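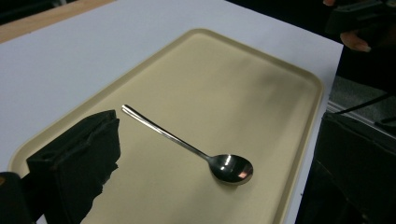 One spoon, one tray: table practice at the Evside robotics club.

The hardest thing I did all summer was pick up a spoon.

I should explain that I'm forty-something, I write mostly about gardens and food, and I went along to the Evside robotics club because my editor wanted something with young people in it. I was expecting little tanks bashing into each other. There was some of that in the cupboard (they're very proud of the cupboard), but the club has spent the past two terms on a thing they call Table, and Table is what they wanted to show me.

The idea is simple enough to fit on the back of a permission slip. You want a robot arm that can clear up after lunch. Before the arm can do anything, somebody has to show it how, over and over, using a pair of hand-held grippers that a person squeezes shut like oversized tongs. The grippers record what they see and how they move, and the students feed the recordings to the software at night. In the morning they find out what the arm has made of it all. Usually a mess, I'm told, but a different mess each time!

So there I was with a gripper in each hand, feeling like a crab.

The students had been patient with me up to that point. One of the Year 9s showed me how to hold the handles and where not to put my thumb. Another put a spoon on a beige tray and said, very kindly, that most people start with the sponge but I could have a go at the spoon if I felt brave. I felt brave. I went in from the left, closed the fingers and watched the spoon skate across the tray and ring against the rim. Everyone was lovely about it.

A spoon is a rotten object for a robot, and I now have opinions about this. The handle lies almost flat, so there's nothing to get under. The bowl is round and slippery, and it's shiny as well, so what the camera sees there is mostly the rest of the room, bent out of shape. Move the tray a little and the spoon has a new set of reflections on it. The kids call this "the spoon problem" and talk about it the way my neighbours talk about possums.

They've tried all sorts of ways around it. There was a fortnight of pinching at the neck, where the handle is narrowest, and then a breakaway group who swore by the tip of the handle. The neck people and the tip people still don't sit together at the biscuit break. Somebody's little sister suggested sliding the spoon to the lip of the tray and tipping it up against the edge, and I'm sorry to say she was ignored for most of July — the tip people have since adopted it as their own.

What surprised me was how physical it all is. I'd pictured rows of laptops, and there are laptops, but most of the session is kids standing at a table moving cutlery. They take turns on the grippers and they get picky about style. Go slowly on the way down. Don't hover. If you muck it up, finish the move properly anyway, then flag it in the notebook so whoever does the sorting can decide. The notebook is an ordinary exercise book with a coffee ring on the cover, and it is treated like scripture. I had a flick through and found the entries much funnier than they were meant to be. "Fork. Fork. Fork, sneezed. Fork."

By the end of last term they had 324 good recordings, and they were chasing more before the regional day at Bangate, where six clubs will bring an arm each and set it loose on the same messy table. The Alcaraz kids are the ones to beat, apparently. Their arm can do a teacup. This was passed on to me in a very low voice.

I asked what winning gets you, and it's a plaque and a box of motors. The motors are what they're after. Two of the joints on Evside's own arm, a hand-me-down they've named Ostby, have a wobble in them that no amount of tightening will cure, and you can hear it ticking from the car park.

I did get the spoon in the end, by the way. It took me most of an hour and a good deal of coaching, and I came at it from the neck, so I suppose I've picked a side. I carried it over to the cutlery tub and let go, and one of the younger ones wrote it down in the notebook. I asked to see. It said, "Spoon, visitor, slow but OK."

I've had worse reviews. They've asked me back to try the sponge, and I've been practising at home with the salad tongs, much to the disgust of my family, who would like to eat their dinner.

The club meets after school during term, and new members are welcome from Year 7 up. You don't need to know any coding to start, but do bring a snack to share, and be ready to be asked about necks and tips.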